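Robotics Club: Hand Project Update
5/10/24

The Plondach hand group has moved from bench tests to work on the arm. All four fingers now close on a single command, and the wrist camera records every run. Babatunde Tijani rewrote the grip routine so that each finger stops on its own current limit. Before that, one finger touching early would stall the other three.

Settings in use as of this week: closing time 3 seconds, current limit 240 mA per finger, log rate 57 samples per second. Please do not change the current limit without writing it in the bench log. Two runs had to be thrown out in the first half of the term for that reason.

The group has collected nearly 1,000 logged grasps. Halima Oyelaran is sorting them by object and by type of failure. Most failures so far are slips on flat items, where the fingertips reach the surface before they get under the edge. The next change is a lower approach angle, followed by a softer tip material if the angle alone does not help. Molds for the new tips are on order from Brarlow.

Joint pins should be checked for play before each session. Replacements are in the drawer marked Fashola, along with the small hex keys.

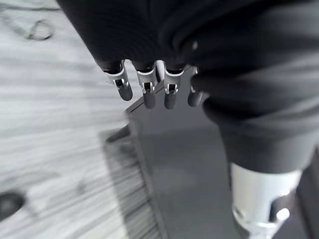 Ruben Van Damme would like the slip runs repeated at half speed before anyone touches the approach angle, arguing that the present logs cannot separate a bad angle from a late stop. The group has agreed to one set at half speed, using the same objects in the same order. Results will be posted on the club page with the raw logs. The Venderden entry form is due in November, and the grasp data has to go in with it.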